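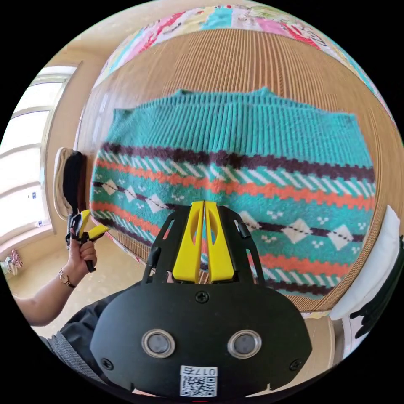
Stelside hand unit

The Stelside hand unit is a hand-held gripper used in pairs to record household handling tasks, chiefly the folding and sorting of clothes. It was designed at the Pirkex workshop by Hina Rajput and Normunds Paju, and is used by the Trelari project for work in ordinary homes. The recordings are used to train two-armed robots fitted with the same fingers.

Construction

The body is a black housing that widens towards its lower end. Two round features with metallic rings are set side by side on its face, and a small white label with a QR code sits between and below them. Three screws are visible on this side, one near the finger mount and one at each lower corner.

The finger mount is an open black frame with slots along its sides. It holds two yellow fingers, which are flat and tapered with squared tips. A long oval opening runs down the middle of each. The opening lets the finger bend a little when it closes on something thick, such as a folded hem. Early fingers had no opening and tended to push knitwear along the bed instead of picking it up.

Fingers are treated as wearing parts. The housing and mount are normally kept for the life of the unit.

Setting up a pair

Units are issued in matched pairs and are not mixed between pairs, as each pair is calibrated together. The label is scanned before the first recording of the day so that the files are stored under the right unit. A pair that has been stored in a cold vehicle is left indoors for 30 minutes before use.

The fingers are opened fully and closed three times, then closed on a strip of card. If the card can be pulled out without resistance, the spring is adjusted through the slot in the mount. Both tips should meet along their whole width. A gap on one side usually means that a finger has been seated crookedly, and it is taken out and refitted before anything else is tried.

Work surfaces

Most garment recordings are made on a bed or a low table. Ribbed mats and plain sheets both give good results. Slippery covers are avoided, as a garment moves before the fingers have closed on it. Patterned knitwear is preferred to plain for checking a newly calibrated pair, because the bands make it easy to see on playback whether the cloth has been pulled out of line. Garments are laid flat with the hem towards the operator, and the unit is brought in low so that the tips touch the cloth before they close.

Watches may be worn, but loose bracelets and long open sleeves are not permitted under the Trelari handbook.

Care and repair

The fingers are wiped with a damp cloth after each session. Lint collects at the foot of the oval opening and in the slots of the mount, and is removed with a dry brush. Solvents are not used, as they cloud the lens cover.

Fingers are changed after 507 recordings, or sooner if a tip has chipped. Both are changed together. The screw nearest the mount is loosened first and tightened last. Mudassar Talpur's repair notes warn against overtightening the lower screws, a fault which accounted for most of the cracked housings returned to Pirkex during the first winter of use. A pair must be recalibrated after any repair in which the housing has been opened.

Later versions

A revised mount was issued in February with a stiffer frame. Older units can be converted, although the original spring has to be replaced at the same time. A left-handed version was considered and dropped, as the unit can be held in either hand.

See also

Afridi wrist mount
Gripper calibration
Trelari handbook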